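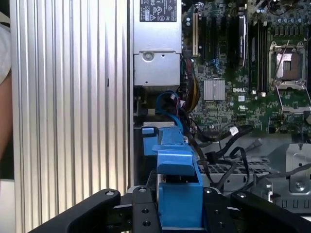
## 4. Checking your severance estimate in Rolum

This section is for hourly staff at the Grosdale and Clodholm packing plants who have received a "role under review" letter from Petrauskas. It covers the estimate screen only. Transfers are in section 5, and appeals are in section 6.

The company's own handout says the estimate takes two minutes and "reflects your full entitlement." Treat both claims with care. The number on the screen is a calculation made from whatever payroll has on file, and payroll's files for anyone hired before the merger are patchy.

### Before you start

You will need:

- your review letter, with the four-digit case code in the top right corner (the screens below use 2907)
- your original start date, from a contract or first pay stub if you still have one
- your last 11 pay stubs
- your shift pattern for the past two years

If you can't find the pay stubs, go ahead anyway. You can look at the estimate without accepting it.

> **Caution:** The letter asks you to "complete" the estimate by the end of August. Looking at it is all you have to do by then. Nothing in the letter says you must accept a figure, whatever your supervisor may have been told to say.

### 4.1 Open the estimate

1. Sign in to Rolum with your badge number. The plant kiosks work, but they sign you out quickly and the one by the Clodholm loading dock has no printer.
2. Choose **My Employment**, then **Role Review**.
3. Enter your case code. If Rolum says the code is not recognized, try it without the leading letter.
4. Choose **View Estimate**. Do not choose **View and Confirm**, the larger button beside it.

### 4.2 Check your service

1. Look at **Continuous Service (weeks)**.
2. Compare it with your own start date.
3. If it shows exactly 104, stop. Rolum fills in that value when it has no start date from the old system. Plenty of people with 15 or 20 years on the line have seen it.
4. Choose **Query This Value** and type in your real start date. Attach a photo or scan of anything that backs it up.
5. Write down the reference number. The confirmation email doesn't always arrive.

Seasonal layoffs are another weak spot. The system treats a winter gap as a break in service if no recall notice was logged. The company says these gaps are "reviewed manually." We have asked who reviews them and have not been given a name.

### 4.3 Check your weekly rate

1. Open **Rate Details**.
2. Confirm that night and cold-room premiums are listed on separate lines. If you see only one line, the premiums have probably been left out.
3. Add up your gross pay from the 11 stubs and divide by the number of weeks they cover.
4. Compare your result with the **Weekly Rate** shown.

A small difference may come from rounding. A large one should be queried in the same way as your service.

> **Note:** The "retention bonus" of $1000 appears in the total even though it depends on staying through the final shift, and that date has not been set. Subtract it before you make any plans.

### 4.4 Save a copy

1. Choose **Print**, then **Save as PDF**. The **Download** button produces a summary with no rate details.
2. Check that every page came out.
3. Keep the file somewhere other than your work email. Access ends with your job.

### If something goes wrong

| What you see | What to do |
|---|---|
| "Estimate pending" for more than a week | Ask the HR desk in writing and keep the reply |
| Total changed since your last visit | Save the new version and keep the old one |
| "Confirmed" when you never confirmed | Contact Patricio Garrido the same day |
| Wrong plant listed | Query it before requesting a transfer |

Patricio Garrido handles queries for Grosdale and Justinas Stankevičius handles Clodholm. Both are shop stewards and can sit in if HR calls you to a meeting about your figures. Ask for the meeting in writing, and bring the PDF on paper.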